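Practical Home Skills > Part Two > Folding and Flat Packing
Reading time: 2 minutes

Chapter 4: Edges First

Folding is a wonderful thing to be good at! Once your hands know how to find an edge, you can tame a bedsheet, a map or a flattened box, and your cupboards will thank you for it. We'll begin with card, which is stiffer than cloth and much easier to read. Stand a panel upright, look along its thin side, and you have a straight line to work from.

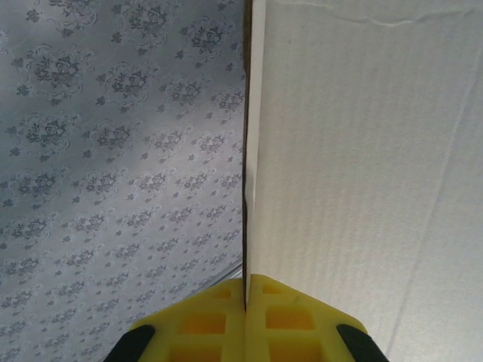
Fig. 4.1 The thin edge of a white cardboard panel, with patterned flowers to its left.

Cloth is floppier, and that's half the fun. A cloth has edges too, but they wander, so you have to coax them into line before you press anything down. Work on a table with plenty of clear space on every side and keep the first fold loose – you can always go back and sharpen it later.

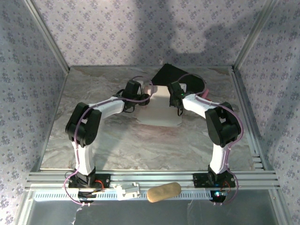

Try it now with a tea towel or a pillowcase, whatever is nearest. Bring two corners together, run a palm outwards from the middle, then turn the whole thing round and do it again. Exercise 4A asks for 40 folds spread over a week. It sounds a lot, but they go quickly, and by the end you'll be folding while you chat.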